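Perkumham Felt Desk Pad, large, beige

Home > Desk and table > Pads and mats > Felt

In stock. Usually leaves us next working day if you order before 2pm.

A thick wool mix pad for the middle of a desk, a kitchen table, a craft bench. Stops the clatter, stops the scratches, stops your mug leaving a ring on the paint. One size in this listing. For the small one see the Perkumham Half Pad, seperate page.

Quick facts

Colour: beige (also charcoal and moss, see the drop-down)
Material: wool and recycled polyester felt
Backing: none, felt both sides
Edge: cut, not stitched
Weight: 1,200 g
Made in: Moynihan workshop, small runs
Wash: cold, by hand, flat to dry
Returns: 30 days, unused, in the tube it came in

Who buys it

Mostly people with white or pale tables. White shows everything — pen, solder marks, the grey scuff you get from dragging a laptop with a gritty foot. We sell a lot to schools too, and to people who mend things at home. Small screws don't roll as far on felt. They still roll, just slower, and you don't hear them go.

Also model makers, jigsaw people, card players. One customer has hers under a sewing machine, says the machine no longer walks. We haven't tried that. Would not promise it for a heavy machine going full tilt.

What it is like

Firm. Not spongy. You can write on it with a ballpoint through one sheet of paper if you press lightly, but for proper writing put a few sheets or a pad under. Mouse works on it, optical ones anyway. Laser mice vary, try yours before you throw the tube away.

It'll smell a bit of wool for the first couple of days. Open a window. Goes off by itself.

Comes rolled, so expect a curl. Lay it upside down overnight with books on the corners. Don't iron it from the top, the polyester goes shiny. If you must iron, low heat, damp tea towel between, quick passes.

Colour notes

Beige is the one that hides dust best and hides coffee worst. Charcoal the other way round, and if you have a pale cat, think again. Moss is greener than it looks on most phones. Beige has small darker flecks in some batches as it's part recycled, these are not marks and we can't pick out a plain one for you.

Batches vary slightly. If you want two that match, order both at once and put "same batch" in the order note. Sorcha Ó Dubhghaill packs most of these and she does read the notes.

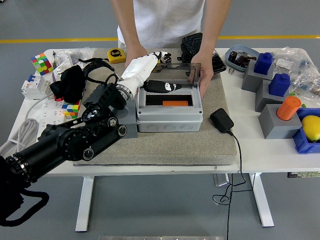

Looking after it

Crumbs and fluff: a stiff brush, or the hoover with the soft head on. Brush one way only or it goes fuzzy.

Tea, coffee, juice: blot straight away with kitchen paper. Don't rub. Cold water, blot again. A drop of wool wash if it is stubborn.

Ink: ballpoint sometimes lifts with a little white spirit on a cotton bud, test the underside first. Permanent marker is permanent, sorry.

Glue: let PVA go hard then pick it off. Superglue goes hot on wool fibres and can burn you, so please don't use superglue over the pad at all. Put a tile or a scrap of card down first.

Wax: scrape, then brown paper and a cool iron.

Bobbling is normal in the first month or so, where your wrists go. A jumper comb sorts it. Don't use a razor, you'll thin it.

Not a heatproof mat. Mugs fine, pans no, glue guns no, soldering irons definately no. For hot work use the Gruvus silicone mat, and you can lay that on top of the felt if you like.

Cutting it down

You can cut it. Sharp fabric scissors or a fresh blade and a metal ruler. Several light passes, don't try to go through in one. Mark with tailors chalk. It won't fray as there's no weave to come undone. Cut pads can't be returned, obviously.

We also do a cutting service, straight edges and rounded corners only. Adds 8 working days. Send the size in millimetres please, we have had inches turn up and it ended badly. Holes for cables are extra, ask first.

Goes with

Gruvus silicone mat — for hot stuff and glue
Lutel cable clips, felt backed, pack of 32
Perkumham Half Pad, same felt, fits beside a keyboard
Lutel pen tray, shallow, has a felt base in the same beige

Delivery

Sent in a cardboard tube. Too long for most letterboxes, so someone needs to be in, or leave a safe place note. Tube goes in the paper recycling, the end caps are card too now. Old stock had plastic ends, you may still get one until they run out.

Islands and Highlands take a couple of days more. Outside the UK, email first and we'll work out a price. Duties are yours to pay.

Questions we get

Does it slip? On gloss tops, a bit, if there's nothing on it. Lamp or monitor on one end sorts it. We sell grip dots for very shiny tables, they peel off clean.

Is it vegan? No, there's wool in it. The all-polyester one is planned for March, no name yet.

Can I put it under a glass top? Yes, and it looks nice, but leave it flat for a week before you do or you get a bubble.

Moths? Treated at the mill. If you store it for ages, roll it in the tube with some cedar.

Is it thick enough to quieten a mechanical keyboard? Takes the edge off. Won't make it silent.

Trade and schools

Ten or more, write to Remedios Sepúlveda on the trade desk and she'll send a price list. Schools can order on account. Samples are free, a piece of each colour, one set per address. Please say which room it's for as she may suggest the charcoal for art rooms.

Anything wrong with yours, email us with a photo and the order number and we'll swap it. Phone line is mornings only, 9 till 12.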